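A mesa de todos os dias

Madeira clara, um jogo americano às riscas, os talheres à mão. Pôr a mesa sem cerimónia voltou a ser assunto - e ainda bem

24 de janeiro de 2025

Comecemos pelo tampo. Porque toda a gente começa pelos pratos e depois queixa-se de que a mesa não funciona. O prato vem depois. O guardanapo vem muito depois. Primeiro a superfície onde tudo aquilo vai pousar, dia após dia, ao pequeno-almoço, ao almoço de domingo que afinal é um lanche, ao jantar comido à pressa com o telefone ao lado.

Kolbrún Þorgeirsson veste mesas há anos. Mesas de catálogo, mesas de restaurante, a mesa de casa dela. Recebe-nos no atelier com o casaco ainda vestido, fala depressa, muda coisas de sítio enquanto fala. "Uma toalha esconde uma mesa feia e esconde uma mesa bonita. Eu prefiro ver a mesa."

Daí a preferência pelos tons claros. Creme, mel muito diluído, bege. Um tampo escuro é bonito numa fotografia de revista (sim, também nesta) mas mostra cada migalha, cada dedada, cada risco de faca. Um tampo claro perdoa. E depois há o veio, que faz metade do trabalho decorativo e não custa nada.

O veio, portanto. Bandas que correm na horizontal, finas, a ondular devagar, umas mais tostadas, outras quase creme. De repente uma linha mais marcada que desce, faz uma barriga larga e volta a subir. Mais abaixo as linhas apertam-se num bico.
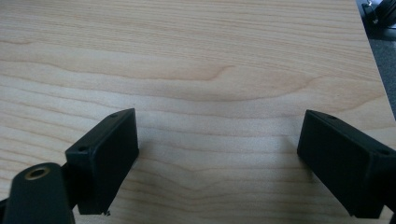
É preciso tapar sempre a madeira com uma toalha?
Uma toalha só faz falta quando a refeição é longa, com molhos e muita gente a servir-se; no dia a dia chega um individual por pessoa e uma base para os tachos quentes.

Acabamento mate, de preferência. O brilho apanha todas as luzes da sala e cansa a vista. Limpeza: pano húmido, bem torcido, no sentido do veio, e logo a seguir pano seco. Nada de esfregões verdes. Nada de vinagre puro, por mais que a internet insista. Se a mesa for mesmo madeira maciça, óleo uma vez por ano - março é boa altura, já se podem abrir as janelas e o cheiro vai-se embora depressa. Se for imitação, esqueça o óleo. Fica ali a fazer película e a apanhar pó.

Perguntamos como se distingue uma coisa da outra. Kolbrún baixa-se e espreita por debaixo do tampo. "O canto diz tudo. Se o veio dá a volta e continua de topo, é madeira. Se acaba numa fitinha, não é." E não é vergonha nenhuma, acrescenta. A mesa da cozinha dela tem fitinha.

O individual, esse desprezado

Chamem-lhe individual, jogo americano, o que quiserem. Passou uma década inteira na gaveta, por culpa daqueles de plástico com frutas, e voltou em algodão, linho, papel entrançado. Riscas, sobretudo riscas. Cinzento e branco é a combinação que mais se vê nas lojas este inverno, e percebe-se: vai com loiça branca, com loiça azul, com a loiça desemparelhada que sobrou das avós.

A direcção das riscas importa mais do que parece. Postas a correr da pessoa para o centro da mesa, alongam o lugar e dão-lhe profundidade. Postas de lado a lado, alargam. Numa mesa estreita, a primeira opção. Numa mesa grande com pouca gente, a segunda, que enche.

Villads Kjærgaard desenha os têxteis da Deravero, uma marca pequena que trabalha quase só com riscas, e tem opiniões fortes sobre o asunto. A primeira: o individual deve ser maior do que se pensa. Tem de caber o prato, os talheres e ainda sobrar um bocado de tecido à volta, senão parece um selo colado. A segunda: nunca engomar até ficar teso. "Um individual é para comer em cima. Deve parecer que já se comeu lá."

A linha nova da marca chama-se Uno e parte dessa ideia, um lugar completo, vendido à peça. Quem vive sozinho compra um. Quem recebe gente vai juntando. Custa 65 euros o conjunto com guardanapo, o que não é barato, e nós dissemos-lhe isso. Respondeu que o tecido aguenta 104 lavagens antes de perder a cor. Quisemos saber quem lavou. Foi ele, em casa, com um caderninho ao lado da máquina.

Talheres: onde, para que lado, e se interessa

A regra clássica toda a gente sabe, ou finge que sabe. Garfo à esquerda, faca à direita com o fio virado para o prato, colher do lado de fora da faca. Por cima do prato, deitados, os de sobremesa. Funciona, é prático, as mãos vão lá ter sozinhas.

Mas numa mesa de todos os dias pode-se brincar. O garfo deitado por cima do prato, por exemplo, paralelo à borda do individual. Liberta os lados, óptimo para mesas apertadas onde os cotovelos já andam à luta. Ou a faca pousada na diagonal, a morder a borda do prato, à moda de quem acabou de barrar o pão. Num pequeno-almoço fica bem. Num jantar com os sogros, talvez não.

Misturar também se pode. Cabos escuros nas facas, garfos e colheres prateados, por que não? Durante muito tempo o faqueiro era uma coisa só, comprado de uma vez, guardado num estojo com veludo, usado no Natal. Na Margaritis, loja de rua com uma parede inteira de talher solto, quase já não vendem estojos. Têm um na montra, completo, a 1.895 euros, e a senhora do balcão diz que serve principalmente para as pessoas entrarem e comprarem duas colheres.

Conselho de Kolbrún para misturar sem que pareça descuido: repetir pelo menos uma vez. Uma faca de cabo escuro sozinha é um engano. Duas já são uma escolha. O prato branco, redondo, liso, aguenta isto tudo e não reclama.

O porta-talheres vai para a mesa

A novidade, se é que lhe podemos chamar isso, é esta. O escorredor de talheres, o cesto, o copo alto, aquilo que vivia escondido ao pé do lava-loiça, passou para o centro da mesa. Os restaurantes fizeram-no primeiro, por preguiça ou falta de pessoal. As casas foram atrás.

E faz sentido! Põe-se o prato, põe-se o talher principal, e o resto fica no meio, de pé, à espera. Quem quiser uma colher tira uma colher. Poupa idas à gaveta, poupa a cena de alguém se levantar a meio da sopa. As crianças adoram porque são elas que escolhem.

O arame preto é o que melhor resulta sobre madeira clara. Desenha uma silhueta nítida, deixa ver o que está lá dentro, não pesa. Rectangular e alto, com os fios horizontais bem juntos para que os cabos não escorreguem pelos lados. Os utensílios ficam meio inclinados, cada um para seu lado, e é assim que devem ficar.
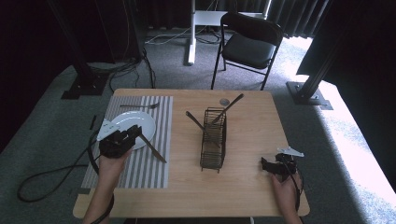 Convém só não exagerar na quantidade. Um porta-talheres a abarrotar volta a parecer o que era, um escorredor. Deixe espaço, ponha o que vai ser usado naquela refeição, guarde o resto. E verifique o fundo: se o arame for largo em baixo, as pontas das facas passam e riscam o tampo. Um disco de feltro cortado à medida resolve em dois minutos.

A Trumik, que faz arrumação em metal, tem agora um modelo com pé de borracha e mais de 10 centímetros de altura, pensado já para a mesa e não para a bancada. Experimentámos na redacção durante a semana. Não dança, não tomba quando se puxa um garfo com força. Tem o defeito de não ir à máquina - lava-se à mão, com uma escova daquelas de biberão, e entre os fios é uma chatice.

Ao lado cabe mais uma coisa, uma só. Uma base redonda em metal para a garrafa, um pires com sal, uma tampa virada ao contrário para os caroços das azeitonas. Tons de prata e cinzento ligam bem com o talher e com as riscas. Flores, se as houver, baixas. Velas ao pequeno-almoço, por favor, não.

A luz faz o resto

Última paragem, a janela. Kolbrún insiste em que a mesa se ponha olhando para onde vem a luz, e tem razão. De manhã, com o sol a entrar de lado, a madeira clara aquece e o branco dos pratos ganha sombra. Com luz de tecto fica tudo chapado. Quem puder, encoste a mesa ao lado mais claro da sala. Quem não puder, um candeeiro pousado no aparador ajuda imenso.

Já agora, o chão. Alcatifa cinzenta, por exemplo, cala o arrastar das cadeiras e deixa a mesa sobressair, mas migalha que cai ali é migalha que fica até ao aspirador. Soalho é mais fácil de varrer e mais barulhento. Tapete debaixo da mesa só se for grande o suficiente para as cadeiras recuarem sem sair dele, e quase nunca é.

Ao fim da manhã perguntámos a Kolbrún como tinha ficado a mesa dela nesse dia. Um individual torto, uma caneca, a faca da manteiga dentro do frasco do doce. Ia arrumar quando chegasse a casa.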